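4.2 Trying out the Nenden starter kit

We spent most of November with the Nenden kit, and I'll say up front that I liked it more than I expected to. It comes as one arm, one two-finger gripper, a floor stand and a license for the Mustwood control software. Hamano sells it as a bundle to small labs like ours for 4000 dollars, and the Villanueva add-on (a set of pre-trained pick-and-place policies you can fine-tune on your own recordings) is another 1570 on top of that. We bought both. The question for this section is a simple one: how far does the whole package get you on everyday clutter if you follow the manual and don't get clever?

For the clutter we went with snacks. A soda can is stiff, shiny and happy to roll away, while a chip bag has no fixed shape at all and looks different every time you touch it, so between them you get a decent spread of trouble without a fancy object set. Everything went on top of a gray drawer cabinet within reach of the stand.

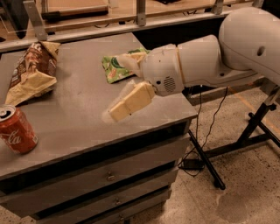
Setup took us one long Tuesday, and most of that went into calibration. The manual wants you to run the arm through a fixed set of poses, save, restart Mustwood and run them again. We skipped the second pass the first time (I know, I know) and paid for it with grasps that landed consistently to one side. After a proper calibration that went away and never came back.

Next came the recordings. We collected 413 demonstrations by teleoperation and threw out any where the operator bumped the cabinet or gave up halfway, then fine-tuned the Villanueva policy on what was left using the default settings. I really did want to fiddle with the learning rate! But the point was to see what a buyer gets out of the box, so we left it alone. Training ran overnight on a single desktop card and the next morning we had something to test.
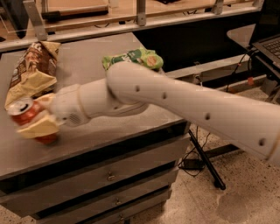 Crowded layouts are where the kit is weakest. When a can and a bag are close together, the policy tends to commit to an approach early and then keep going, even if something soft is in the way. It has no real notion of backing off and trying from another side. Mustwood does have a force limit you can lower, and we ended up lowering it quite a bit, which made the arm gentler but also slower to close on things. I'd love to see Hamano add a proper retry behavior, and their support desk told us one is being worked on (they wouldn't give a date, fair enough).

With a bit of space between the objects it's a different story, and a much happier one. We ran 200 test trials in total, split evenly between cans and bags, and I scored a trial as a success only if the object was lifted clear of the surface and kept in the gripper until the operator called the end. Figure 4 shows moments from our sessions with the kit. 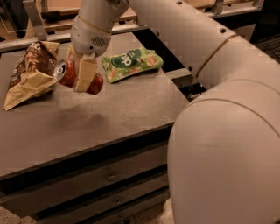 Cans came out well ahead of bags under that rule. Most of the bag failures were pinches that caught a bit of wrapper and then slid off, and a softer pad might fix a good share of them. We haven't tried the optional pads yet, so I can't promise that.

Figure 4. The arm at work over the cabinet top with a soda can and two snack bags.

On price, I think the base bundle is fair for a teaching lab. The Villanueva add-on is a harder call. If you already have people who can train a policy from scratch, you could save the money and put it toward a second gripper. We didn't, so for us it paid off in the first week. Section 4.3 repeats the same trials with the force limit put back to its factory value.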